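4.2 Small fans and shared outlets at the desk

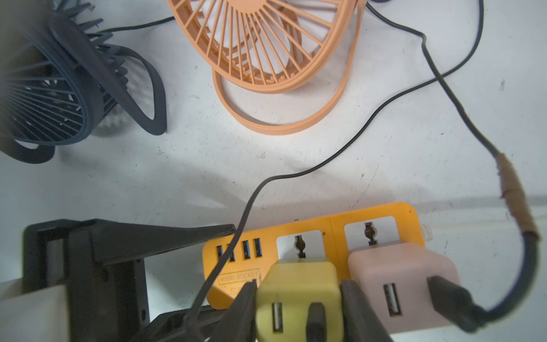 Figure 3. Two desk fans, an orange-yellow power strip and two plug-in USB chargers on a white tabletop.

Padmavathi Pinto objected, on reading an early draft of this section, that a study of office cooling had no business with chargers, and that the fans should be treated by themselves. The objection was considered at some length. It was set aside for a practical reason: in the written responses gathered at the Breltberg site, people seldom wrote about a fan without also writing about where it was plugged in. The two subjects are therefore kept together here, and the reader interested only in air movement may go directly to Section 4.3.

The survey was distributed to staff on 10 floors of the Breltberg building and drew 1197 usable responses. Respondents were asked whether they kept a personal fan at their desk, how it was powered, and what else drew power from the same place. They were also invited to describe, in their own words, any trouble they had with the arrangement. The wording of all items is given in the appendix.

Three patterns stand out in the written comments. The first concerns the length of the cable. Fans run from a USB charger tie the user to the position of the outlet, and many respondents reported that the fan ended up where the cable would reach and not where the air was wanted. Several had moved the power strip onto the desk for this reason, accepting the loss of work surface. Others had kept the strip on the floor and added a longer cable, which then had to cross the desk in front of the keyboard. As Figure 3 suggests, even two small fans bring a fair amount of cable onto a tabletop. One cable in the figure has a section wrapped in brown tape; respondents likewise mentioned taping cables, although the survey did not ask about the condition of cords and no rate can be given.

The second pattern concerns the form of the stand. Both fans in Figure 3 have a loop-shaped stand, and this form received mixed comments. Respondents liked that it took little room when stored in a drawer. They were less satisfied with its steadiness – a stiff cable, by their account, was enough to turn a light fan away from the user during the day. Kaimal and Murthy, in their earlier work at the Feltari offices, recorded similar complaints and recommended a heavier base.

The third pattern concerns sharing. Where two people sat at one desk, the power strip was usually treated as common property and the chargers as personal. Disagreements arose over chargers left in place overnight, and over adapters wide enough to block the next socket. Color was often named as a way of telling one charger or fan from another. Some teams had adopted written rules; most had not.

Hegde has argued that personal fans should be supplied and wired by the employer, with a fixed outlet at each seat. The present data offer partial support for that view. Respondents with an outlet built into the desk reported fewer problems with reach, but they were no more likely to use a fan daily. Cost was outside the scope of the survey, and the question is taken up again in Section 6.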